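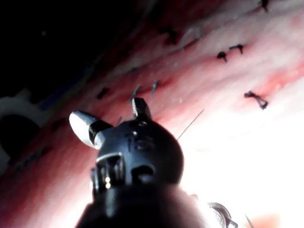
What should a training lab budget for first when it buys a used surgical robot? Instruments, before the arms, the console or the service plan.

1/ Every needle driver has a use counter. When it reaches zero the system refuses the tool, however good the jaws still are. Read the counters before you agree on a price.

2/ We compared two offers in June. Bullix quoted the lower price for the cart and console but included no instruments. Boseck was higher and included 20, of mixed age. Over three years Boseck came out cheaper.

3/ Suturing practice is what eats the budget. One trainee on a tissue pad ties knot after knot with the same pair of drivers, and each session takes one use off both. Plan by sessions, since knots don't show up on the counter.

4/ Our planning number is 150 sessions a year. Divide by the uses left per driver, double it for two hands, then add spares. Put that line in the budget before you talk to any sales rep.

5/ Thread and pads look minor on a quote. They aren't, over a full year. We buy black suture because it shows up well on pink pads, and we keep a pad in service until there is no clean area left to stitch.

6/ Rochelle Schumacher asked whether reprocessed drivers are acceptable. For dry lab work, yes, if the seller gives you cable tension figures in writing. Pichon did. Arley sent a brochure.

7/ Check jaw play yourself. Close on a single strand, pull sideways at low force, watch for slip. Do it at several wrist angles – a worn cable often holds straight and lets go when bent.

8/ Light source: get the replacement cost and the dimming range. Glare on a moist pad hides thread, and a unit that only runs at full output will cost you practice time.

9/ Service contract: Antigoni Katsaros negotiated ours down by dropping weekend cover. If the robot fails on a Sunday, it waits.

10/ Still open: whether to lease the second console. The lease quote leaves out shipping and floor load survey, so I have asked for both in writing.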